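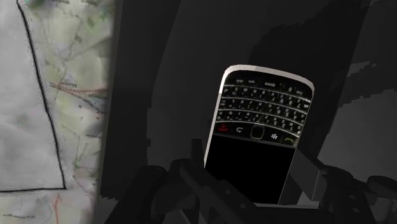
Last updated: April 28, 2021

I drove out to Bislow for the spring open day of the Elano robotics class, and I stayed almost three hours longer than I'd planned! If you've never been, it's a student project course that meets in the old Pruswood building (go in by the side door, the front one sticks), and this year everything is done in simulation. So no metal arms on the benches, just students at screens and a lot of cold coffee. The first group I sat down with was working on grasping small household things, and their test object was a BlackBerry-style phone, of all things. I used to own one, so I leaned right in. They had it upside down to the camera, with the little letters on the keys inverted and the gripper down by the screen end, and I caught myself tilting my head to find the space key.

Carolina Patrício runs the class, and she is a fast talker. She gave me the short tour in maybe ten minutes. There are 22 students this term, working in small teams, and each team picks its own room, its own objects and its own task. Then they have to write up every attempt, good or bad, which the students grumble about quite a bit. One team had 400 attempts in their log and a very long column of notes next to it. I read a page of it. Somebody had typed "why" in one row and left it at that.

My favorite stop was the corner desk, where Parvathi Mudaliar let me pull up a chair and ask all my beginner questions. Her team had gone for a bedroom setup with plenty going on in the background - there's even a grand piano - and she told me the soft stuff is what gives her headaches. A table is flat and you know where it is. Bedding has folds, and things lie on it at odd angles. She'd spent most of the term on how the arm comes down from above, and she had a lot to say about wrist angles that I nodded along to (I followed half of it, maybe).

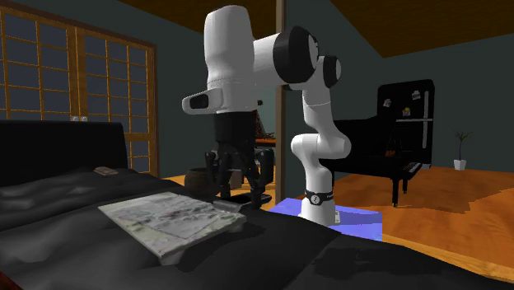

The bedroom setup, with the gripper pointed straight down over the covers.

After lunch there was a show-and-tell in the big room, 34 chairs and every one of them taken, so I stood at the back by the radiator. Each team got five minutes and then questions. A kid near the front asked whether the robot gets bored, and got a really thoughtful answer about loops. I'd have liked more time at the desks and less of the slides, but that's me.

Parking is free, the sandwiches go early, and the next open day is in October. I've already put it on my calendar.

Print this page | E-mail this page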